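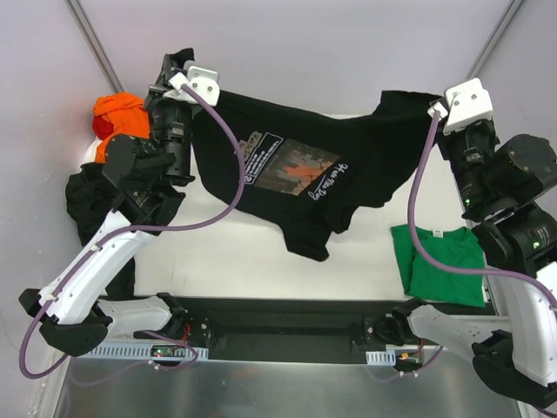

Nilano black graphic tee

I've been selling T-shirts from my little shop in Jollton for 11 years now, and I'm fussier about black ones than anything else. They go grey, they go bobbly, the necks go wavy. So when I say this one has stayed on my own shelf at home (and gets worn far too often), take it as a compliment!

The print is the bit people ask me about. There's a brownish-grey picture in the middle with a dark, cracked sort of pattern running through it, or leafy, depending on who you ask, and then a bright orange shape like a hand right inside it. White script runs along the side of the picture, with a thin line next to it, and on the other side there's a narrow black panel with a white outline and rows of really tiny white text. Mine gets read at bus stops. I've had strangers lean in.

Fabric and fit

It's all cotton, a middling weight, so fine on its own in August and fine under a jumper the rest of the year. The cut is straight and a bit roomy. I'm usually between sizes and I take the smaller one, but if you like a tee to hang loose, stay with your normal size. The shoulders are taped inside, and the sleeves come down nearly to my elbow.

Sizes run from small to double XL. I have 2 left in small at the moment and plenty of everything else. The Trescombe shop has the same stock, so if you're nearer there, ring and they'll put one by for you.

Washing it

Inside out, cool wash, with other dark things. Please don't iron straight over the picture! Turn it inside out or put a tea towel on top. I dry mine on the line, out of full sun, and give it a good pull by the shoulders while it's damp, then I don't need the iron at all. Tumble drying on low won't ruin it but it does come out a touch shorter.

Folding it

Big prints crease if you fold them down the middle, so I lay the shirt face down, bring both sides in towards the back, tuck the sleeves flat and fold it up in 3 from the hem. The picture ends up on the front of the bundle, nice and smooth, and you can find it in the drawer without pulling everything out.

Ordering

Add your size at the checkout and leave a note if it's a present (I do brown paper and string, no charge). Orders in before noon go out the same afternoon. If it doesn't fit, send it back unworn and I'll swap it or refund you, whichever you like.

The matching long-sleeved one from Lam is due back in October. Stock code for this tee is 1,916 if you're ordering by phone.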